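**Ticket 1640: fabric bins sagging when shoes go in**
Opened by: Hye-jin Baek
Picked up by: Chang-ho Yeom
Product: Lundura open bin, white
Status: waiting on customer

**Hye-jin, first message**

I bought 6 of these for the hall closet and I'd like to know what they're supposed to hold. The product page says "shoes, toys, linens." I put shoes in one and the walls went soft within a week. It still stands up, sort of, but it won't slide onto the shelf without catching on the bin next to it. The other five have scarves and hats in them and look fine.

I've already read the care card. Please don't send me the care card.

**Chang-ho, 9:40 am**

Thanks for writing in. Two things to check before we talk about a replacement:

- Is the stiff base board lying flat at the bottom? It sometimes ships folded up against one wall.
- Are the shoes going in side by side, soles down?

A picture with the shoes inside would help.

**Hye-jin, 11:15 am**

Base board is in and flat. I checked that before I opened the ticket. As for the shoes, they go in however they go in. I'm not sure a storage bin should care which way a shoe is facing, but I've attached a picture.
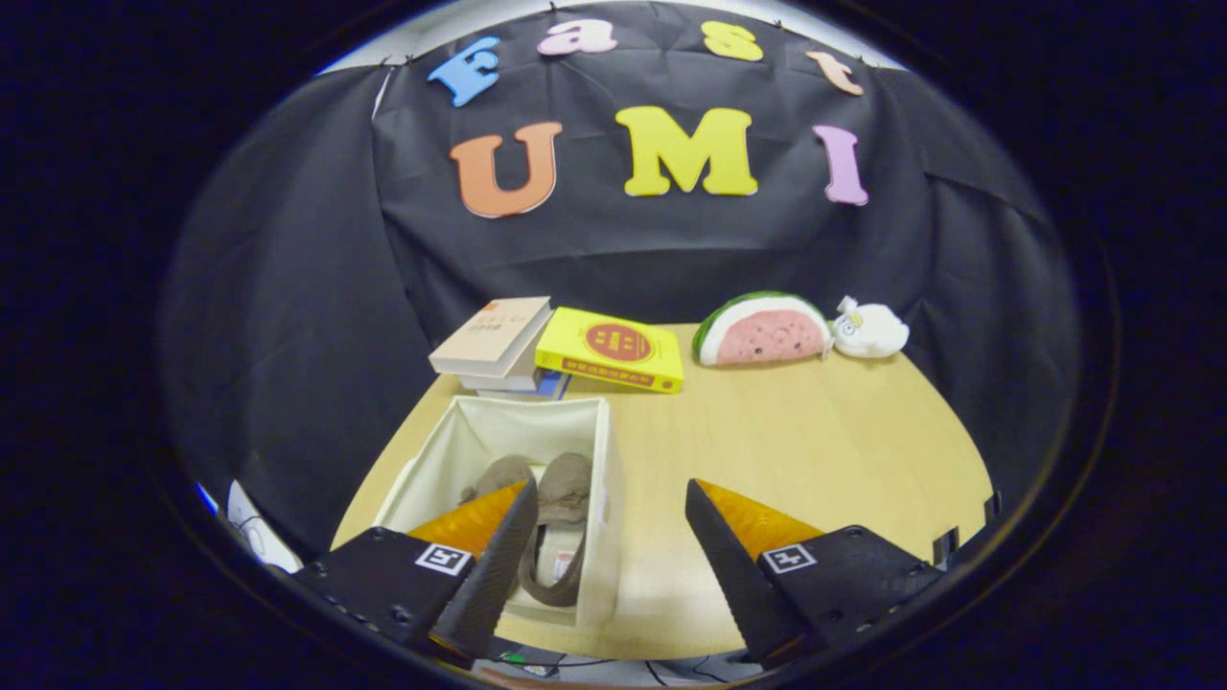 *Attachment 1: bin on the table, both shoes inside, tag at the front.*

It's one pair. The walls have creases in them, and I don't think two shoes is a heavy load for something sold as a shoe bin. If the answer is that I should take the shoes out, I'd like that in writing.

**Chang-ho, 2:05 pm**

I can see some light creasing. One of the shoes is sitting at a tilt, and a tall shoe leaning on a fabric wall will push it out over time. Could you try this:

1. Empty the bin and turn it inside out.
2. Press the walls with a warm iron through a dish towel, no steam.
3. Turn it back, fit the base board, and leave it empty overnight.
4. Put the shoes back soles down, toes in opposite directions.

**Hye-jin, next morning, 8:30 am**

Did all four steps. The creases mostly came out, I'll give you that. Then I put the shoes in your way, heel to toe, and by breakfast one side had a bulge again. Smaller than before. I don't believe ironing is a fix for this. I think it makes the bin look better until the ticket gets closed.

My neighbor Dae-han Um has the same bins from the Skulcombe store and says his are noticeably stiffer. Did the fabric change?

**Chang-ho, 10:50 am**

I asked Ha-neul Heo on the product side. The stock that shipped from Clornton in August has a thinner wall liner. She doesn't consider it a fault. I can offer 7 liner inserts at no charge (one per bin plus a spare), or a return on the one bin.

**Hye-jin, 11:20 am**

"Thinner" and "not a fault" are doing a lot of work there. Send the inserts. I'm keeping the receipt, and I want this left open until I've had shoes in one for a full week.

**Chang-ho, 11:32 am**

Inserts ordered. Ticket stays open, status set to waiting on customer.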